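4.3 Mise en service de la lampe à photopolymériser Irberg

La lampe est livrée avec la batterie partiellement chargée. Effectuer une charge complète avant la première utilisation au fauteuil. La procédure s'applique au collage de brackets et d'attaches pour aligneurs. 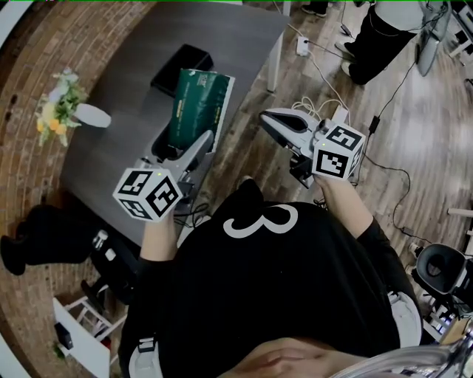

4.3.1 Préparation de la pièce à main

1. Poser la base de charge sur un plan sec et stable, à l'écart du crachoir.
2. Insérer la batterie jusqu'au déclic. Le voyant de la base passe à l'orange.
3. Attendre le voyant vert fixe, puis retirer la pièce à main.
4. Monter le guide de lumière stérilisé en le tournant d'un quart de tour.
5. Enfiler une gaine de protection à usage unique. La couture ne doit pas couvrir la face émettrice.

ATTENTION – Ne jamais diriger le faisceau vers les yeux. Le patient, le praticien et l'assistant portent les lunettes filtrantes orange.

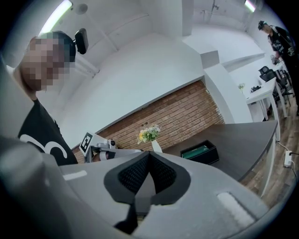 Une fois la gaine en place, contrôler la puissance à l'aide du radiomètre Histton avant de passer au réglage des cycles. Si la valeur lue est inférieure au seuil indiqué en annexe, nettoyer le guide et recommencer la mesure.

4.3.2 Réglage des cycles

6. Appuyer deux secondes sur la touche MODE.
7. Sélectionner la durée d'exposition : 5 secondes par face pour un bracket métallique. Pour les autres attaches, suivre la notice de l'adhésif.
8. Valider par un appui bref. Deux bips confirment l'enregistrement.

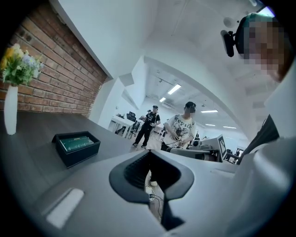 Le réglage reste en mémoire après extinction, sauf en cas de retrait de la batterie. Le compteur interne affiche « SERV » au bout de 300 cycles : refaire alors le contrôle au radiomètre.

Note – Les guides Lamrani de première génération ne sont pas compatibles avec cette pièce à main.

Nettoyage : voir section 4.4.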